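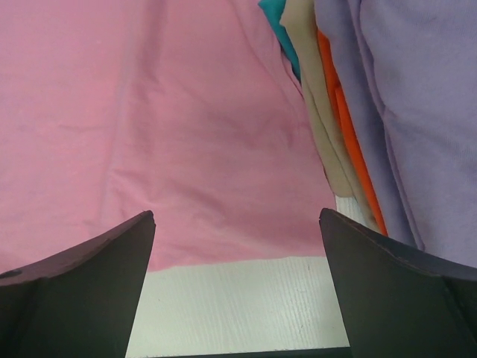 3. Race weekend at Vandley

The Rutstead solar boat team arrived with a hull weighing 344 kg, against a design figure of 200. The difference is explained in section 2 and we'd rather not go over it again. Scrutineering passed us on the second attempt, after a discussion over what counts as a bilge pump.

Eleven teams entered the endurance class. The course was a lap of the reservoir, repeated until the battery or the pilot gave out. Our motor controller, a Ledard unit bought second-hand, logged 1,969 Wh drawn over the run. The model in section 1 had predicted 1,832, so for once a spreadsheet of ours was nearly right, though it had also predicted sunshine.

We finished fourth. Vídalín won by three laps in a boat that made no noise and appeared to have been sanded by someone who enjoyed it. Ours had a bow wave you could have surfed.

Steering was the weak point. The cable stretched during the first hour and by the end a quarter turn of the wheel did nothing at all – the pilot learned to start each corner early and hope. A push rod would fix this and adds little weight. We had drawn one in October and left it out to save money, then spent the money on stickers.

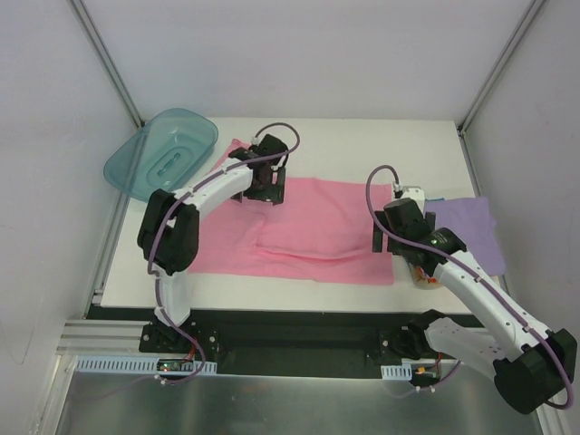
Vídalín, asked afterwards what they would change on our boat, said the propeller was too small for the hull and the hull was too big for the reservoir. We have written down the first part. A larger propeller needs a lower shaft speed, so the gearbox will have to be redone before next season.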